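selling the old mining cards

Jun 3, 2026

I finally sold the last of the graphics cards from the garage rig. There were six of them at the peak, which was more than the wiring out there was happy with, and for the past couple of years they have been sitting in a plastic tub under the stairs. The last one went for 70 dollars to a man who wanted it for his kid's computer. I told him what it had been used for and he didn't seem to mind.

I paid 600 for that card. It was the second most expensive thing I owned at the time, after the car.

People ask whether the whole thing made money. I went back through my spreadsheet to find out. The answer depends on when you decide I sold the coins, and I sold them at four different times, mostly bad ones. Leaving out my hours, and counting the power bill only for the months I wrote it down, I came out 209 dollars ahead. There are two months in the first winter where I wrote down nothing at all. I suspect those would eat most of it. 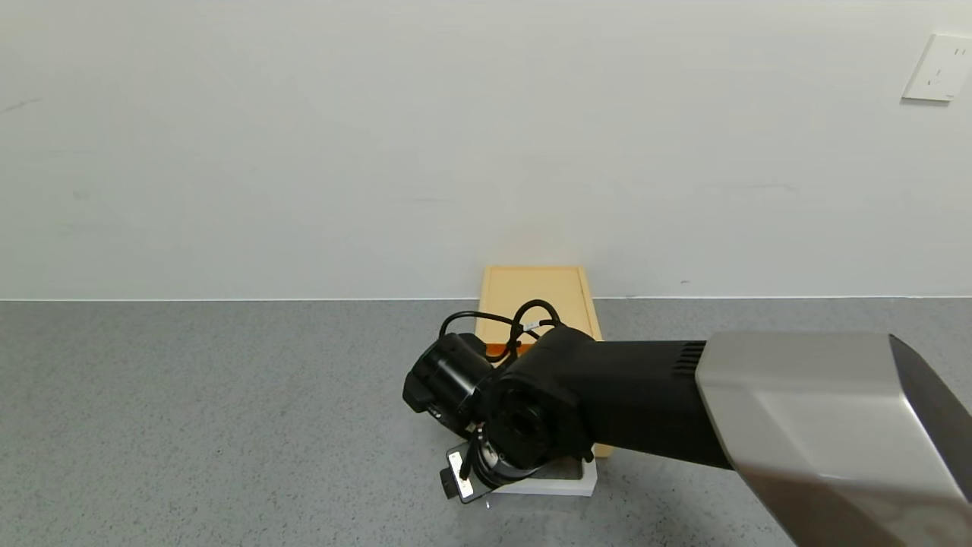 The biggest mistake was moving to the Plerido pool in November of that year because the fee was lower. The fee was lower, but the minimum payout was so high that I never reached it with three cards running. By the time I had all six going they had changed the payout rules again, and I left with a small balance still stuck in the account. It may be there today. I no longer have the email address I signed up with.

The second mistake was heat. I had the cards in an open frame with a box fan pointed at it, and in July the garage got hot enough that two of them kept shutting off. Ylva Blomqvist, who I knew from the Muven forum, talked me into lowering the power limit on each card. I lost a little speed and the electric bill dropped by a lot more. I should have done that on day one – she had been saying it in every thread for months.

I kept one thing from the rig, the power supply. It is much too large for anything I own, but it still works and it now runs my desktop, which barely wakes it up.

The wallet was the last job. I moved what was left off the old Sikari app onto paper, then checked the words twice against the screen and wiped the phone. It isn't a large amount. I plan to leave it alone and look again in a few years.

The plastic tub has Christmas lights in it now.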